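Bagging soft toys with handheld grippers, what am I doing wrong (and right!)
Board: Teaching by Demonstration > Handhelds and Teleop

talham_bench
19 July 2025

Hi all! Long-time reader, second thread. I've been collecting demos for a packing task and I'm having way more fun than I expected, so I want to share where I am and get picked apart a little.

The task: teddy bear goes into a clear bag, then the folded cloth goes in on top, then let go of everything and back off. Both hands, handheld grippers, no arm involved while recording. I've got 148 demos so far and I'm aiming for a few hundred more before I train anything serious. A quick policy trained on the early ones already gets the bear moving toward the bag most of the time, and the first time I saw it do that I yelled loud enough to scare the cat.

What I've settled on after a lot of fiddling:

Bear first, always. If the cloth goes in first it bunches up and the bear rides on top of it and rolls out.

Grab the bear by the head. I tried the belly and the jaws just sink in and slide off. The head is firmer and gives you something to steer with.
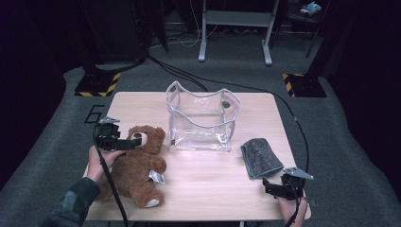 The other hand is where I keep changing my mind. Sometimes I use it to steady the rim of the bag while the bear goes in, sometimes I leave it parked over by the cloth so it's ready for step two. Parked is faster. Steadying is safer, but then the right gripper is in the way of the bear about half the time and I end up doing this silly little dance around myself.

So, questions. Do you mix both styles in one set or pick one? And how much do you move the start positions around? I've been shifting the bear and the cloth every time but leaving the bag in the middle.

gripsandgiggles
Love this! Soft stuff is the best stuff. Pick one style. I mixed two on a towel task and the policy learned to hover between them, it would start reaching for the edge, change its mind, drift back, reach again. Cute for a minute and then you want to throw it out the window.

Also please move the bag. If it's always in the middle your policy is going to learn "middle", not "bag".

shoshana_r
Going to disagree with the first half of that. Mixing is fine if the choice depends on something the policy can see. Bag standing up nice and open: parked hand. Bag slumping: steady it. That's a rule and it can be learned. What kills you is flipping a coin each time.

Agree 100% on moving the bag though. Turn it too, a square-ish bag at an angle is a whole different problem from one lined up with the table.

talham_bench
Ohh, that's a good way to put it. I think mine have been coin flips. I'd get bored and switch. Guilty!

Is there any trick to clear plastic? Mine is see-through on all sides and I was sure the wrist views would be hopeless with it, but the edges have piping on them and I have a feeling that's what is saving me.

gripsandgiggles
Piping helps a ton. I had a totally plain clear pouch once and it was like asking the thing to find a ghost.

@shoshana_r fair, but how many people really stick to the rule over a few hundred demos? I start strong and by demo 40 I'm doing whatever my wrist feels like.

shoshana_r
Write it on a sticky note! Seriously. I used to do everything with leader arms and the nice thing there is you're slow enough to remember your own rules. With handhelds you go so fast that habits creep in. I still like handhelds better for this kind of work, you'd never get that many demos in on leader arms without a sore shoulder.

Shoshana Rosenthal, bagging things since before it was cool

nguyen-tran-fan
Counterpoint on handhelds: you can feel the bear through the grip and the policy can't. You squeeze just right without thinking, then the robot copies the opening width and either crushes or drops. For plush I'd go remote control every time. If you can't do it through the camera view, the robot can't either.

lahcen_els
I hear this a lot and I think it's half true. With plush it matters less than people say, a teddy bear forgives almost anything. Close all the way and the fur takes up the slack. I'd worry about it with eggs. For a bear, handhelds are great.

What I'd look at is cables. If yours are wired, watch where the right one goes when you cross the table. I lost 16 demos at my place in Likville to a cable brushing the rim and tipping the bag a tiny bit right as I reached in. Didn't notice until I played them back.

talham_bench
Wired, yes, both of them! Going through my recordings tonight with that in mind.

nguyen-tran-fan
OK I'll give you the bear. Not the cloth. Try getting one layer of folded cloth versus the whole stack with a policy that never learned how hard to pinch.

lahcen_els
Come in from the side with the fold facing you, lower jaw flat on the table, slide under. Works for me on every towel I own. If a corner is lifted a bit, start there.

talham_bench
Trying that tomorrow! Plan so far: sticky note with Shoshana's rule, bag moves and turns every demo, cable routed behind me, side entry on the cloth. I'll keep the old set separate and train on both so we can see if the coin flips really hurt.

gripsandgiggles
Yes please post both! And if the old set wins I never said anything.

shoshana_r
Keep 2 bag positions out of training completely and test on those. Otherwise you won't know what you've got.

talham_bench
Done, marking them with tape now.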